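Plodham Clothing Room: progress report to the Illa Fund
2020-04-10
From: Éabha Gallagher
To: Faizal Ngau, grants

Hi Faizal,

You asked for something short and readable this time, so I'm skipping the big template and just telling you how it's going. The short version is that it's going well, the shelves are up, and I now have very strong opinions about T-shirts.

When we last wrote, everything people gave us was still in bags along the back wall. Most of those bags are now sorted. Áine Madigan took on the adult sizes and I took the kids' things, and we met somewhere in the middle of the teen shelf, which is still a bit of a mess (sorry!). Coats and sweaters were easy because they hang. T-shirts were the slow part. They're the thing families ask for most, and they come out of a bag looking like they've been slept in.

So we settled on one way of doing them. Each shirt gets laid out flat on the table and smoothed from the middle out toward the hem. You look it over for holes and stains, check the seams on the sleeves, then fold the sides in and bring the bottom up to the neck. Fiachra Tully likes to fold the sleeves back first and I don't, and we've agreed to live with each other's piles as long as they end up the same width. The shelves we bought from Ó Gríofa take 11 folded shirts to a stack before things start to lean, so that's our limit. 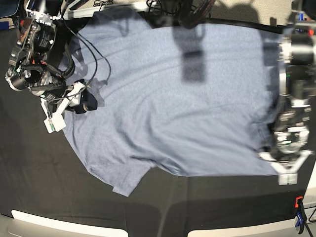 Soft cotton is the worst for creases, I've found, especially the thin heathered kind that ripples again the second you take your hands off it. We don't iron. I know it came up in your last letter, and we did talk it over, but an iron would eat the whole afternoon and a good smoothing gets a shirt to where I'd be happy to hand it to somebody. Anything really crumpled goes on a hanger overnight and gets another try.

On the money: you gave us $1,849 for this stage. The shelves took the biggest share, then the worktable, then bins and size labels. I've got all the receipts in one envelope and will scan them for you next week. We came in a little under on the bins thanks to Woo-jin Ki, who found a stack of them going cheap when the Kesau store was clearing out, and I'd like to put what's left toward a second hanging rail if that's okay with you. Just say yes or no by email, no form needed on my side!

Two things haven't gone to plan. The labels we ordered don't stick to the shelf edges, so right now the sizes are on masking tape in my handwriting. And we're short on storage for out-of-season stuff. There are 9 bins of winter clothes sitting under the stairs, and they can't live there for good. Woo-jin is measuring the closet by the side door to see whether a narrow shelf would go in.

Next up is finishing the teen shelf, getting proper labels, and going through the baby clothes, which I've been putting off (so many snaps). After that we want to try packing sets by size, with shirts, pants and socks together, so a family can pick up one bag and go. I'd like to have that running by August.

Come and see it whenever it suits you. Áine says to tell you the kettle works now.

Éabha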